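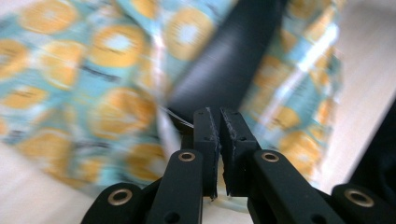
Figure 1. Fingers of the hand-held gripper, with rough pads on the facing edges. Patterned cloth and a black strap behind.

Print this page | E-mail this page

Chapter 7
What Did the Class Teach the Machine?

Student robot projects usually come with a large claim. The one in this chapter was announced at the Forby open day in May as a class that had "taught a robot to handle cloth." Read the students' own log and the claim gets smaller. For most of the term they taught it nothing. They held a gripper by hand, carried out simple jobs with bags and straps, and saved the recordings. Whether a machine could learn from those recordings was left for the last weeks of the course, when time was short.

The log lists 352 recordings. It is a respectable pile of work for one class, and the number was printed on the poster in large type. The poster left out that 87 of them were thrown away, most for starting late or stopping early. It also left out how the rest were judged. A recording was marked "good" by the student who made it. You should be uneasy about that, and Section 7.2 asks you to redo the marking with a partner from another group.

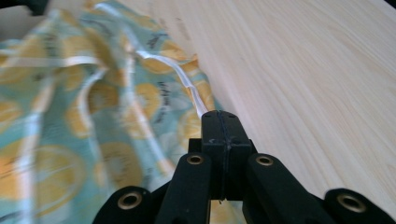
Figure 2. Jaws closed on the white ribbon drawstring of a fruit-print bag.

Cloth is a fair test of a gripper and a poor test of a slogan. A wooden block has one shape. A thin cotton-like bag has a new one each time it is put down, and a ribbon can lie flat, twist, or slip under a fold. A person holding the tool fixes these problems without thinking — a tilt of the wrist, a second try — and may never write them down. If the log says only "pulled drawstring," we can't tell how much of the skill was in the gripper and how much was in the arm behind it.

The class used the Tranell worksheets, which call a task learned after 30 good recordings. No reason is given for that number. The Daher group stopped there and moved on to a new task. The Oredano group kept going with the same bag and wrote better notes, though their results were harder to fit on a poster.

Before reading further, write down what you would accept as proof that a machine can open a drawstring bag it has never met. Keep the page. You will need it in Section 7.4, where the groups' final trials are set out in full, failures included.

Related sections
7.1 Reading a student log
7.2 Who marks the recording?
7.3 Soft things and hard claims
7.4 The final trials
Chapter 2 review: Counting and what it hides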